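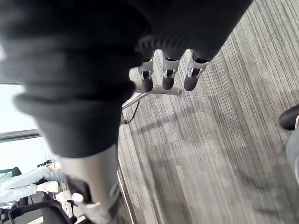 밤에 버스를 모는 일이 여자 몸에 해롭다는 말은 입사 첫해부터 들었다고 그는 말했다. 근거를 물으면 다들 어디서 읽었다고만 했다는 것이다.

프롤트브리지(Proltbridge)의 시내버스 회사 륄티에(Rultier)는 여성 기사를 야간 노선에 배치하지 않는다. 사규에 적힌 조항은 없고 배차 담당자들이 관행으로 지켜 왔다. 5년째 낮 노선을 몰고 있는 그는 지난 9월 동료들과 함께 관행 폐지를 요구하는 서명을 회사에 냈다. 전체 직원 1,020명 가운데 600명이 이름을 올렸다.

인터뷰는 차베스(Chávez) 거리의 노조 사무실에서 했다. 그는 이름을 쓰지 않는 조건으로 응했다.

"회사는 우리를 보호한다고 합니다. 그런데 야간 수당이 빠지니까 같은 연차 남자 기사보다 월급이 적어요. 승진 심사 때는 야간 경력이 없다고 점수가 깎입니다."

건강 이야기는 회사 설명회에서도 나왔다. 당시 관리자 한 사람이 오래 앉아서 밤 운전을 하면 임신이 어려워진다고 말했다고 한다. 그는 자료를 달라고 서면으로 요청했고, 아직 답을 받지 못했다.

"낮에도 똑같은 의자에 앉습니다. 밤 근무가 힘든 건 맞아요. 그건 남자도 힘들고, 그러면 휴게 시간을 늘려야죠."

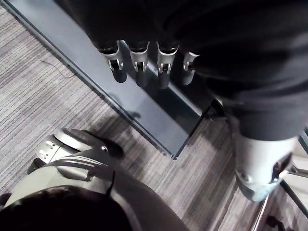 로레오 노선의 시범 배치

회사는 서명을 받은 뒤 로레오(Loleo)행 야간 노선에 여성 기사 2명을 시범 배치하겠다고 밝혔다. 시작 날짜는 정해지지 않았다. 그는 신청서를 냈지만 기대는 크지 않다고 했다. 종점에 여성 기사가 쓸 화장실이 없고, 공사 계획도 듣지 못했기 때문이다.

가족의 반응을 묻자 그는 잠시 생각하다가 어머니가 반대한다고 답했다. "위험하다고 하세요. 막차 손님 중에 술 취한 분이 많으니까요. 그 걱정은 이해합니다. 기사석 칸막이를 달아 달라는 요구도 그래서 같이 넣었어요."

노조는 다음 교섭에서 야간 배치와 칸막이 설치를 한 안건으로 다룰 예정이다. 그는 그때까지 낮 노선을 계속 운행한다.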